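Lomora 1618 Full-Extension Drawer Slide, Side Mount

Item no. 1618
Sold in pairs (one left, one right)
Finish: zinc
Status: in stock, ships from the Shen warehouse

The Lomora 1618 is a three-member ball bearing slide for small cabinets, nightstands and office pedestals. It lets the drawer travel its full depth, so items at the back can be reached without lifting the drawer off its track. The slide replaces most side-mounted roller slides of the same length and can be fitted to wood or sheet metal sides.

Load rating is up to 90 pounds per pair, measured with the load spread evenly across the drawer bottom. A load placed only at the front of an open drawer puts more stress on the rear bearings and should be kept well under the rating. The rating does not apply to flat mounting. For flat mounting, see the Menow series.

The inner member disconnects by a lever on each side. Press one lever up and the other down, then pull the drawer straight out. To refit, slide the bearing retainers all the way forward, line up both members and push in with even pressure. If the drawer stops short, do not force it -- pull it out and check that both retainers are forward.
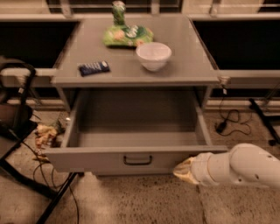

Gray cabinet, top drawer fully open

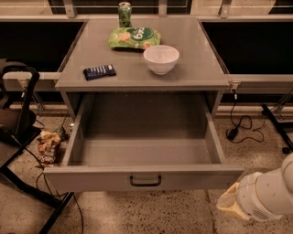
Mounting height is set from the centerline of the slide. Use the paper template in the box to mark the front two holes on each side first. The vertical slots allow the drawer to be raised or lowered after a test fit. Once the gap is even, drive the remaining screws into the round holes to lock the position. Screws supplied are for wood. For sheet metal, order hardware pack 34.

Cabinet sides must be parallel. A cabinet that is wider at the back than at the front will cause the slide to bind near the end of travel, and this is the most common reason for returns. Measure the opening at the front and at the back before ordering.

The bearings are greased at the factory. Wipe the tracks with a dry cloth when dust builds up. Do not use spray oil, as it thins the grease and collects grit. The slide is not rated for outdoor use or for washdown areas.

In the box
Slides, one pair
Wood screws
Mounting template
Instruction sheet

Warranty is seven years against defects in material and workmanship, handled by Flenari. Wear from overloading is not covered. Replacement levers are available separately -- quote the item number and the side needed.

Questions on fit or bulk orders: Ffion Morris, Flenari parts desk.

Related items
Menow flat-mount slide
Hardware pack 34, sheet metal screws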